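De : Halvard Forsberg
À : liste concours-et-tirages
Objet : Re: Grand jeu Zutex, 30 séjours à gagner
Date : 24/07/2025

Bonjour à toutes et à tous,

Je reprends le message d'Elsa parce que j'ai lu le règlement en entier hier soir, et que je suis nettement moins emballé qu'elle.

> Elsa Myklebust a écrit :
> Coucou la liste ! Nouveau jeu chez Zutex : 30 séjours pour deux à Trutthorpe,
> plus 500 lots en instants gagnants. Inscription gratuite, une participation
> par jour, et des chances en plus si on parraine. J'ai joué trois fois,
> rien pour l'instant, mais c'est tout simple et ça prend une minute.
> Quelqu'un a déjà gagné chez eux ?
> Elsa

D'abord les séjours. L'annonce dit « séjour pour deux », le règlement dit « hébergement pour deux personnes, une nuit, hors transport, hors repas, selon disponibilités ». Il faut donc payer le voyage jusqu'à Trutthorpe pour profiter d'une nuit d'hôtel à une date que l'organisateur aura choisie. J'ai cherché la valeur du lot : l'article 6 renvoie à l'annexe, et l'annexe ne s'ouvre pas chez moi. Si quelqu'un y arrive, je veux bien une copie.

Ensuite les 500 instants gagnants. Sur ces 500, combien de vrais lots ? Le texte parle de « dotations et avantages ». Les avantages, ce sont des bons de réduction Purkon, valables à partir de 200 euros d'achat. Moi j'appelle ça de la publicité. La répartition entre les deux n'est écrite nulle part, en tout cas je ne l'ai pas trouvée.

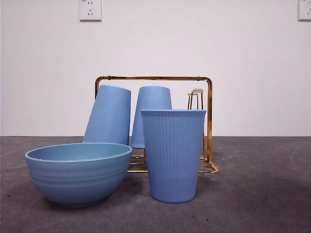 Troisième point, le parrainage. Chaque filleul inscrit donne une chance supplémentaire, sans plafond. On sait comment ça finit : au jeu Heitmann de février, Iestyn Eynon avait demandé les chiffres après le tirage et on lui avait répondu que le premier gagnant totalisait 2127 participations à lui seul. Tout à fait dans les règles, paraît-il. Avec une participation par jour, faites le calcul de ce que pèse votre bulletin à côté. Et je rappelle qu'on donne au passage l'adresse mail de ses proches, qui n'ont rien demandé.

Jalen Nguyen-Tran m'a écrit en privé que le règlement était déposé chez un commissaire de justice et que cela suffisait à le rassurer. Je ne partage pas. Le dépôt prouve que le texte existe et qu'il n'a pas bougé depuis, il ne dit rien de la générosité des lots ni de la date à laquelle on les reçoit. Pour Heitmann, Tuva Hellström a attendu son lot autour de quatre mois, avec relances.

Dernière chose, la case des partenaires. Elle est cochée d'avance au deuxième écran — il faut faire défiler pour la voir. Décochez-la. Je ne sais pas si elle se recoche à chaque participation quotidienne, je n'ai joué qu'une fois. Elsa, toi qui y es retournée, tu peux vérifier ?

Je ne dis pas qu'il y a tromperie. Peut-être que les 30 séjours seront attribués, peut-être même que l'hôtel est agréable. Mais tant que je n'ai pas vu l'annexe ni la liste des gagnants de la session précédente, je ne mettrais pas ce jeu dans notre tableau des « recommandés ». Je propose de le laisser dans « à vérifier ».

J'ai écrit au service des jeux pour demander la répartition des lots. Je transmettrai la réponse si elle arrive.

Halvard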